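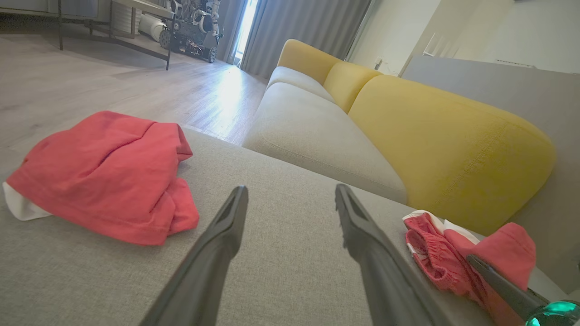
4. La ropa sobre el asiento

4.1. Delimitación del caso

En la sección anterior se trataron los lugares previstos para la ropa: armarios, cajones, percheros de entrada y cestos. Aquí pasamos al sofá, que en ningún inventario doméstico figura como mueble de guardado y que, sin embargo, recibió ropa en todas las viviendas del estudio. Llamamos depósito a cualquier conjunto de una o más prendas que se encuentra sobre el asiento, el respaldo o el reposabrazos en el momento de la visita y que no lleva puesto nadie. Las mantas y los cojines quedan fuera, también cuando están mezclados con la ropa. Los calcetines se cuentan por par si aparecen unidos y por unidad si no lo están.

La muestra es la misma que en el resto del trabajo: 30 viviendas con 5 visitas cada una. En total se registraron 373 depósitos y 1158 prendas. La mayor parte de las visitas se hizo en octubre, cuando en la zona de Prarnport conviven la ropa de verano y la de entretiempo, y este detalle pesa en los resultados. Ayana Tekleab codificó las fichas de salón y Unai Villalobos repitió la codificación sin ver la primera. Las discrepancias se resolvieron en reunión, salvo las relativas al grado de plegado, que se comentan en el apartado 4.3.

Un mismo sofá podía tener varios depósitos. El criterio para separarlos fue la distancia: si entre dos grupos de prendas quedaba tapizado a la vista en una anchura mayor que la de una mano abierta, se anotaban como dos. La regla es tosca, pero resultó fácil de aplicar y evitó tener que preguntar a los residentes si ellos veían un montón o dos. En las visitas piloto se les preguntó, y las respuestas variaban dentro de la misma familia.

4.2. Dónde queda la ropa

El salón de la figura 1 corresponde a una disposición frecuente en la muestra: sofá modular largo, asiento gris claro, respaldos de otro color (aquí mostaza) y suelo claro con aspecto de madera. Sobre el cojín más próximo hay una prenda rojo coral a un lado y, al otro, una más pequeña, rosa y blanca, con cinturilla elástica. Según la regla de la distancia son dos depósitos de una prenda cada uno. Una lectura menos estricta los tomaría por uno solo, y así lo hizo el segundo codificador en su primera pasada.

La ropa tiende a ocupar el módulo más cercano a la zona de paso. En los sofás largos, los módulos del fondo se mantienen libres aunque el primero esté lleno, y solo en las viviendas con niños pequeños encontramos depósitos repartidos a lo largo de todo el asiento. El respaldo se usa para prendas de abrigo y para las que se quieren conservar sin arrugas; el reposabrazos, para lo que se va a recoger enseguida. Estas diferencias proceden de las entrevistas y coinciden en buena medida con lo anotado en las fichas, con una excepción: varias personas aseguraron no dejar nunca ropa en el asiento y la tenían allí durante la propia entrevista.

La luz también interviene, aunque no lo habíamos previsto. Cuando el sofá está cerca de una ventana alta con cortinas hasta el suelo, algunos residentes corren la cortina para que el sol no caiga sobre las prendas oscuras. Otros hacen lo contrario y aprovechan el sol para terminar de secar una cinturilla o un puño. La ficha no recogía la posición de las cortinas y solo podemos hablar de ello a partir de las notas de campo, de modo que lo dejamos aquí como observación suelta.

En cuanto al tipo de prenda, predominan las camisetas y las partes superiores de punto. Los pantalones aparecen menos en el asiento y más en el respaldo de las sillas. La ropa interior casi no se ve, lo que atribuimos en parte a la presencia de los observadores. En las visitas avisadas con un día de antelación el número de depósitos no bajó de manera apreciable, pero sí cambió su composición – había más prendas de exterior y menos de dormir.

4.3. Grados de plegado

Para describir el estado de las prendas partimos de la escala propuesta en el proyecto Zonadcombe, que distingue entre plegado completo, plegado parcial, extendido y arrugado. La aplicación a prendas que están sobre un asiento blando planteó más problemas de los esperados. El tapizado cede, la prenda se adapta a él y los pliegues hechos a propósito se confunden con los que produce el propio peso de la tela.

El caso más discutido fue el de la prenda que conserva un doblez y ha perdido los demás. Un borde recto, un dobladillo visible o una capa interior que asoma por un lado hacen pensar que alguien la dobló antes de dejarla. Tekleab codificaba estos casos como plegado parcial. Villalobos exigía al menos dos dobleces reconocibles y los pasaba a arrugado. Ninguno de los dos criterios es mejor en abstracto. Adoptamos el primero porque deja constancia de una intención que a menudo se confirmaba en la entrevista: la persona había empezado a ordenar y lo había dejado para más tarde.

Las prendas de dos colores facilitan la tarea. En una camiseta lisa cuesta saber qué parte se tiene delante cuando está amontonada, mientras que una franja, un ribete o un cuello de otro color permiten seguir el recorrido de la tela y reconstruir cómo cayó.

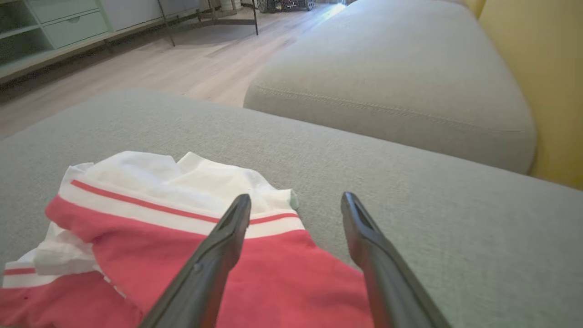 Por ese motivo las fichas de prendas bicolores muestran el acuerdo más alto entre codificadores y las de prendas negras lisas, el más bajo. En una camiseta roja y blanca basta con ver dónde reaparece la franja fina para entender que el bajo ha quedado vuelto hacia arriba o hacia un lado. También ayudan las etiquetas, cuando sobresalen, y las costuras de los hombros. Recomendamos que en trabajos posteriores se anote el número de colores de cada prenda, un dato que se recoge en un momento y que nosotros tuvimos que añadir más tarde.

El tejido del sofá influye a su vez en la lectura. Sobre un tapizado de trama fina y color apagado, como el gris verdoso, los contornos se distinguen bien y las arrugas de la ropa no se mezclan con las del asiento. Con fundas sueltas ocurre lo contrario. En dos viviendas la funda era del mismo tono que buena parte de la ropa, y hubo que levantar las prendas una a una para contarlas, siempre con permiso de los residentes y devolviéndolas después a su sitio.

4.4. De asiento a cajón

El recorrido posterior de la ropa se reconstruyó con un diario que los residentes rellenaban entre visitas. La calidad de estos diarios es desigual. Algunos detallan la hora y la persona que recogió cada prenda; otros se limitan a un «recogido» al final de la semana. Normand Hiebert los transcribió íntegros y conservó las expresiones originales, entre las que se repiten «lo de doblar», «lo limpio» y «lo de volver a ponerse».

Esta última categoría es la que más se resiste a los muebles convencionales. La prenda usada unas horas no vuelve al armario, donde está la ropa limpia, ni va al cesto. Queda en el sofá por falta de otro sitio. Una residente de la vivienda 14 lo explicó así: «Si la guardo, me parece que ensucio lo demás, y si la echo a lavar, me parece un gasto». En su casa había un perchero de pie en el dormitorio, comprado con ese fin, que en las cinco visitas estuvo ocupado por bolsos.

La ropa infantil sigue otra lógica. Se deja en el asiento la noche anterior, a veces con el conjunto completo colocado en orden, y se retira por la mañana. Si el niño elige otra camiseta, la descartada permanece allí. Varios depósitos de una sola prenda tienen este origen según los diarios, y conviene no leerlos como desorden acumulado. Desde la ficha de observación no se pueden distinguir de los demás.

El color es, por otra parte, el rasgo por el que los residentes recordaban las prendas al completar el diario. Escriben «la roja» o «lo rosa» mucho antes que «la camiseta» o «el pantalón», incluso cuando hay más de una prenda del mismo tono en la casa. En el cotejo entre diarios y fichas tratamos el rojo, el coral y el rosa fuerte como un solo grupo, ya que los residentes pasaban de un nombre a otro sin advertirlo. A distancia, o cuando solo asoma una parte pequeña, la distinción tampoco era segura para los codificadores. 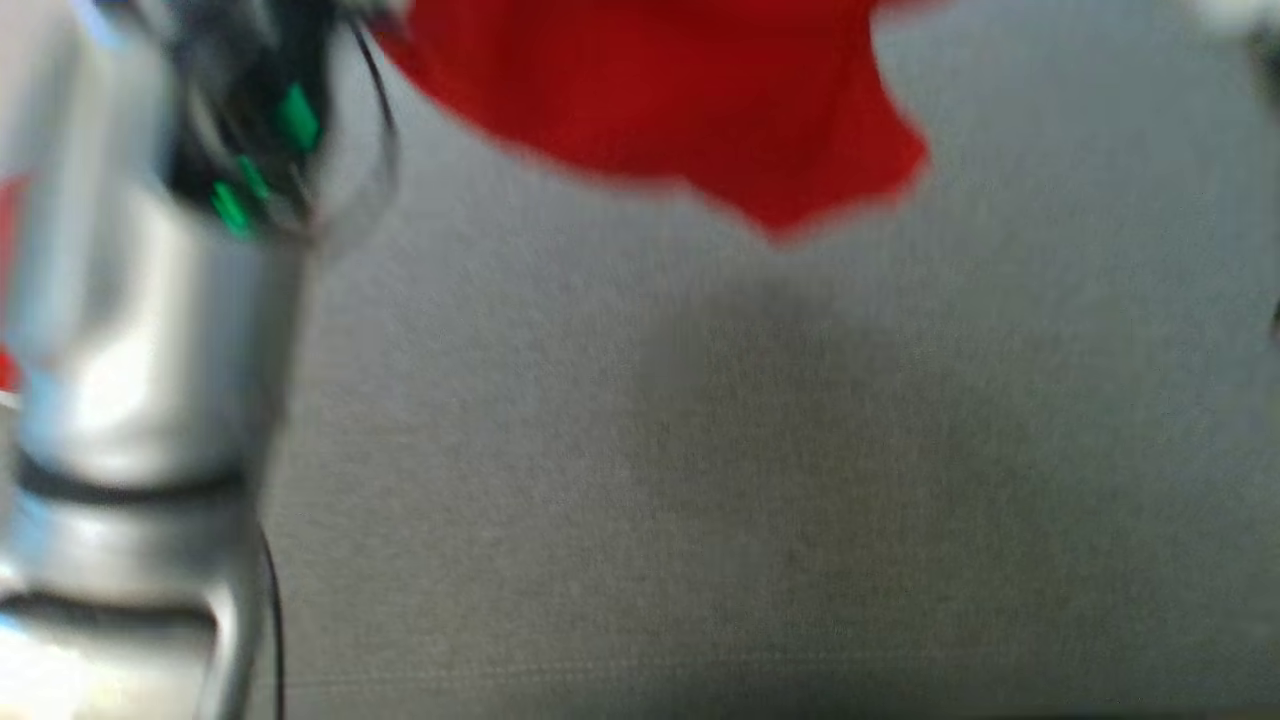
Figura 3. Franja roja estrecha en el extremo izquierdo; fondo gris.

Los registros en los que solo se veía un borde o una franja de color se marcaron como indeterminados y no entran en el recuento de prendas. Hartmut Mühlbauer propuso incluirlos cuando otra ficha de la misma visita permitiera identificar el objeto. Optamos por no hacerlo, pues suponía aplicar un criterio distinto según el número de fichas disponibles por vivienda, y ese número no era constante.

4.5. Retirada y reposición

El asiento se vacía sobre todo antes de recibir visitas y antes de cenar, si se cena en el salón. La retirada es entonces rápida y en bloque: el montón pasa a una cama o a una silla sin que se separen las prendas. Cuando el motivo es ordenar, la ropa se dobla en el propio sofá, que funciona como mesa, y las pilas se llevan después por habitaciones. Amrit MacPherson observó que en este segundo caso casi siempre queda algo en el asiento, por lo general una prenda pequeña o una cuyo lugar no está decidido. Esa prenda marca el punto en el que se deja la siguiente. En las viviendas con sofá modular el punto se mantuvo en el mismo cojín durante todas las visitas, incluso en una donde los módulos se habían cambiado de orden entre la segunda y la tercera.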